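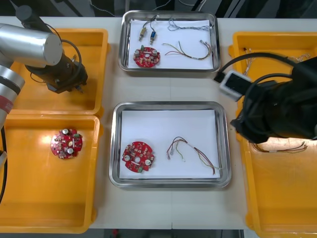 Préparateur ou préparatrice de kits électroniques (atelier Husia)

Chez Ekberg, on aime les tables bien rangées, et c'est un peu pour cela que nous vous écrivons ! Notre atelier Husia cherche une personne soigneuse pour trier et regrouper les petites pièces avant le montage : cartes rondes, faisceaux de fils multicolores, petits connecteurs, tout ce petit monde qui passe des bacs jaunes aux plateaux en inox garnis de papier blanc.

Vous rejoindrez une équipe de neuf personnes, plutôt bavarde à la pause et très calme le reste du temps, emmenée par Nayeli Valderrama. Aucun diplôme n'est exigé. Il faut de bons yeux, bien distinguer les couleurs (un fil brun et un fil rouge, en fin de journée, cela se ressemble vite) et ne pas s'agacer quand un faisceau refuse de se laisser démêler. La formation dure environ cinq semaines, et vous pourrez poser toutes vos questions, même deux fois.

Le poste est à pourvoir en avril, à temps partiel, de 9 h à 13 h, avec une possibilité d'évoluer ensuite vers le câblage chez notre voisin Stetasell.

Envie d'essayer ? Envoyez quelques lignes sur vous, sans lettre type, à Ronaldo Quiambao, ou passez le voir à l'accueil du bâtiment Malabanan. Il vous fera visiter avec plaisir.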